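From: Vangelis Makris
To: Womard Old House List
Date: August 21, 2024
Subject: Re: Stripping paint from interior doors, hot tank or by hand?

Liesl Grabner wrote:

> We have 14 painted doors in the house and the paint is so thick that
> the panels have lost their edges. Hekmont quoted us for dipping the
> whole lot in their tank and says they come back ready to finish, two
> days, no sanding. The man there told me the tank "can't hurt old
> wood." My neighbor had hers done in May and is very happy. Has
> anyone here used them? I would love to be done with this before
> it gets cold.

Liesl,

I haven't used Hekmont, so take this for what it is. But I've heard "can't hurt old wood" from three different shops now and I don't believe it any more than I did the first time.

Your neighbor's doors were done in May. Ask her again after a winter with the heat on. The trouble I've seen with dipped doors comes late: joints that open up, a panel that splits down the middle, white crust creeping out of the corners under the new finish. A shop that gets its check at pickup never has to look at any of that.

A few things I would want settled before I paid anybody.

1. What is in the tank. Caustic soda and solvent are different animals, and "our own process" is not an answer. If it's caustic, ask how they neutralize it and how long the door dries afterward. Two days for the whole job sounds awfully short to me.

2. What the doors are made of. You don't say. If any of them are veneered, or were built with hide glue, I wouldn't let them near a hot tank. Look at the top edge, where painters usually get lazy, and scrape a little.

3. What you want at the end. People picture a warm honey brown with crisp moldings and then find out the builder used cheap mixed lumber because he always meant to paint it. Strip one closet door by hand and see what you've got before you commit the rest. 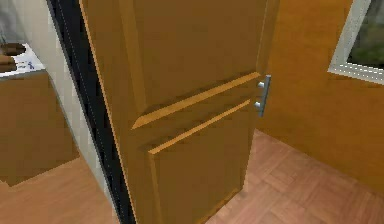 4. Who takes off the hardware, and who puts it back. Pull it all yourself, bag it, and write the room on the bag. Same for the hinges. Afonso Loureiro posted here last year about getting his doors back with somebody else's knobs, and as far as I know he still has them.

5. What the test is for lead. I'd assume it's there until a proper test says otherwise. That matters for hand stripping even more than for the tank, so no dry sanding and no heat gun turned up to the top.

As for Seo-ah's suggestion of the Huda gel, I tried it on one door. The can says one coat. I used four, and I still had to dig the last of it out of the bevels with a dental pick. Fine stuff, maybe, if you believe in cans.

My own pick would be an infrared heater and a pull scraper, slow as that is. Or leave the paint where it is on the bedroom doors and only do the ones you see from the hall. There's no law that says they have to match.

If you do go with Hekmont, send one door first. Hang it, leave it unfinished for a month, then decide. If they won't take a single door, that would tell me plenty.

Macario Chávez had a batch dipped somewhere on the east side before he sold his place. Macario, if you're reading, did the joints hold?

Vangelis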